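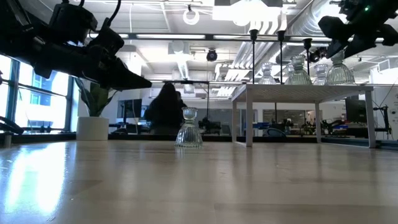
Skastura Fine Finger Set for Parallel Grippers
Sold by Salisura — Bench Automation and Spares

Product code SK-FF2
Sold in pairs. Mounting screws included.
Status: in stock

Overview

The Skastura Fine Finger Set replaces the standard flat fingers on small electric parallel grippers of the kind fitted to table-mounted arms. Each finger is long and tapered, closing to a narrow black tip, and is meant for picking thin-walled, curved or transparent items from a crowded surface. The set suits single-arm benches and two-arm benches where both arms have to reach the same shelf.

Most customers who ask us about these fingers are handling glassware, lab consumables or small decorative goods. The standard flat finger is a good general part and we still supply it. It is wide, though, and on a shelf with several items standing close together it tends to touch the neighbour before it reaches the one you want. The fine finger goes into a smaller gap. You give up some contact area in return, so heavier items need a slower lift.

Specification

Finger length: 46 mm from mounting face to tip
Material: anodised aluminium, black
Tip covering: replaceable silicone sleeve, 2 mm thick
Mounting: two screws per finger, standard hole pattern
Supplied with: 2 fingers, 2 fitted sleeves, 2 spare sleeves, screws, hex key
Warranty: 36 months on the metal parts, sleeves excluded

What we tested it against

Before adding the set to the catalogue we compared it with two others on our own two-arm bench: the Dernstead wide pad finger and the Chang soft finger. Montserrat Salinas planned the comparison and Iestyn Bevan ran it. Clear glass was chosen for much of the work. It is hard on depth cameras and hard on fingers, and a setup that copes with it will usually cope with card and plastic. 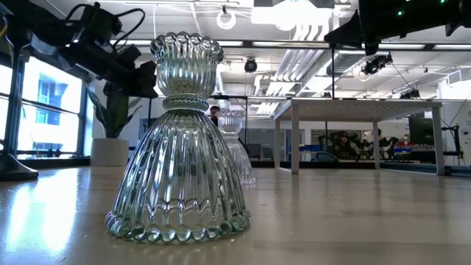

The ribbed shapes were the awkward ones. A flared lower body pushes a finger upwards as it closes, and a wide pad rides up the slope. With the wide pad finger, Iestyn had to approach at the waist every time and square the wrist to within a few degrees. The fine finger could be brought in at the waist from a steeper angle, and it was less fussy about rotation. The soft finger held the ribs best of the three once it was on, but it needed more room on either side and it was slow to let go.

On plain round bodies with a short neck there was little between them. All three will take a small vase by the neck. We preferred the fine finger there mainly for placing, as the tip opens clear of the rim with less travel.

Tall, thin items such as candlesticks want a grip on the stem, low enough that the weighted base does not swing. The fine finger does this well. The wide pad also does it well and is cheaper, so if stems are all you handle, buy the wide pad.

Summary of the comparison

Fine finger (SK-FF2): best in tight spacing, good on waisted and necked shapes, smallest contact area
Dernstead wide pad: best on flat-sided boxes and stems, poor on sloping glass, lowest price
Chang soft finger: best hold on ribbed or uneven surfaces, needs the most clearance, slowest release

Camera position

Finger choice and camera position affect each other more than we expected. A low camera looking across the table gives a useful side view of a glass but picks up windows and ceiling lights, and the reflections on a glossy top can be stronger than the edge of the object. A view from above loses the profile but shows the gaps between items clearly, and the gaps are what matter with a fine finger. For planning a pick on a crowded shelf we would start with the overhead view and use the low one to check height.

If you can only fit one camera, put it overhead and avoid a white shelf under clear glass. Perforated white metal is about the worst background we have used. A dark mat helps.

Fitting

1. Power down the arm and open the gripper by hand or from the controller before you isolate it.
2. Remove the two screws holding each existing finger.
3. Seat the new finger fully against the mounting face. There should be no visible gap.
4. Tighten the screws evenly. Do not use thread lock on the first fit.
5. Update the tool length in your controller. The fine finger is longer than most standard fingers and the arm will touch the table if this is missed.
6. Close the gripper slowly and check that the tips meet along their length.

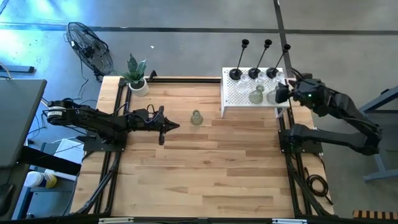
Can I use one fine finger and one standard finger on the same gripper?
We don't recommend it. The tips will not meet squarely, and the load goes onto one side of the slide. If you run two arms, fit a matched pair to each. The two arms do not need the same type.

How long do the sleeves last?
It depends on the surface. In our use on smooth glass a pair lasted 3 weeks of daily running before the edges began to lift. Unglazed pottery wears them much faster.

Will the fingers mark glass?
With the sleeves on we found no marks. Bare metal tips should not be used on glass at all.

Do I need to change the grip force?
Start at the lowest setting your controller allows and raise it in small steps. A narrow tip puts the same force on a smaller area — a value that was fine with a wide pad may be too much.

Ordering and support

Orders placed before noon leave the same working day. For quantities above ten pairs, or for a different hole pattern, contact Gráinne Conneely in sales. Technical questions go to Tadhg Fitzgerald, who can also send the drawing file and the tool length values for common controllers.

Replacement sleeves: SK-FF2-S, sold in packs of 36
Replacement screws: SK-FF2-M

Page last revised December 2025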